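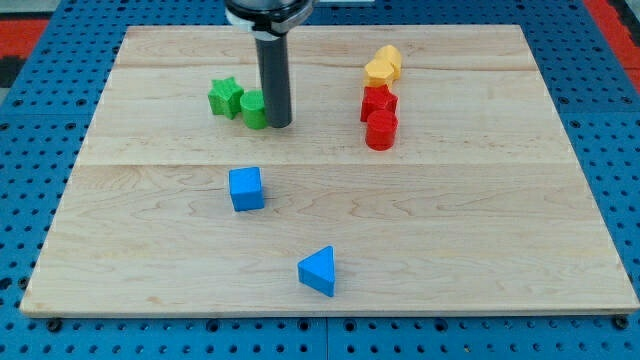 Puesto de empuje, tablero con las ocho piezas. Vástago junto a la pareja verde.

Categoría: Cuaderno de taller / Demostración y teleoperación

Jueves, enero. Puesto 2. Anota: Amna Bangash.

Objeto de la jornada. Continuación de la recogida de demostraciones por control remoto para la tarea de agrupamiento por color. El operador dirige el vástago desde la consola Rokex y empuja las piezas sobre el tablero hasta que las de un mismo color queden juntas. No se agarra ni se levanta nada. La consigna hablada se graba al inicio de cada episodio y se transcribe después, conforme al protocolo acordado con Thakur.

Material. Tablero de arce, al parecer atornillado a la mesa perforada azul. Juego de piezas de plástico mate: estrella y cilindro verdes, dos prismas amarillos, prisma y cilindro rojos, cubo y prisma triangular azules. Efector de vástago único, sin dedos. No se ha modificado la altura de trabajo respecto de la sesión anterior.

Desarrollo. Se registraron 68 episodios, de los cuales 18 se han apartado para revisión. El motivo más frecuente es la corrección tardía: el operador advierte que la pieza se desvía, retrocede, rodea y vuelve a empujar desde el lado opuesto. La maniobra es válida como demostración, pero en varios casos la consigna ya no correspondía a lo que se estaba haciendo. Se propone conservar la trayectoria y volver a redactar la consigna. Queda pendiente de la conformidad de Thakur.

La disposición que encabeza esta entrada se toma como referencia para los episodios parciales. Los verdes están casi en contacto, los amarillos y los rojos forman una columna a la derecha y los azules siguen separados en la mitad delantera. Para el operador es una situación cómoda en cuanto a los azules, ya que hay madera libre en torno a ambos y se puede escoger el lado de aproximación. La columna presenta más dificultad. Cualquier empuje sobre el cilindro rojo en dirección al fondo arrastra lo que tiene detrás, y desde el punto de vista de la cámara las piezas se tapan parcialmente entre sí. Se recomienda entrar de costado, con recorridos cortos, y separar primero los rojos de los amarillos cuando la consigna lo exija.

Observaciones sobre el manejo.

El cubo gira en cuanto el contacto se aparta del centro de la cara. Los operadores con experiencia lo compensan con toques alternos en los extremos; los nuevos insisten en un único empuje largo y terminan persiguiendo la pieza. Conviene incluir ambos estilos en el conjunto, debidamente etiquetados.

La estrella admite el empuje entre dos puntas, donde el vástago queda recogido. Contra una sola punta, la pieza pivota.

Los cilindros se escapan hacia un lado si el vástago no va bien alineado con su centro. En la consola se aprecia tarde, a causa del retardo de la imagen. Se ha pedido a Skakance que mida ese retardo en el puesto 2 y en el de Stullport con el mismo procedimiento, a fin de poder comparar las demostraciones de una y otra sede.

Cuando el vástago se sitúa delante de una pieza verde, el operador pierde parte del contorno y tiende a detenerse. Esas pausas, de hasta 2 segundos, aparecen en las trayectorias como tramos inmóviles. No deben recortarse de manera automática: el modelo entrenado en diciembre con los tramos recortados se precipitaba en el contacto. Se mantiene el criterio de revisión manual.

Consignas. Persiste la ambigüedad de «arriba» y «abajo». Parte de los operadores las emplea según la imagen de la consola y parte según la mesa. A partir de esta sesión se utilizarán «hacia el fondo» y «hacia el borde delantero». Para los prismas amarillos no se admitirá «el amarillo» a secas; deberá indicarse cuál de ellos, por su posición o por la pieza contigua.

Incidencias. Una desconexión del mando a media mañana, resuelta al reiniciar la consola. El episodio en curso se descartó por completo. Sin contactos del vástago con el tablero ni paradas de emergencia.

Pendiente:
- Volver a redactar las consignas de los episodios apartados.
- Recibir de Skakance la medición del retardo.
- Decidir si el inicio de cada episodio se dispone a mano o se enlaza con el final del anterior. La segunda opción ahorra tiempo, pero da lugar a demasiados comienzos con las piezas ya agrupadas.
- Solicitar a Stullport su hoja de etiquetas y cotejarla con la nuestra.
- Comprobar el apriete de los tornillos del borde delantero antes de la próxima sesión.

Nota añadida por la tarde. Thakur acepta la nueva redacción de las consignas siempre que se conserve también la original en un campo aparte. Se aplicará desde el próximo lote. A. B.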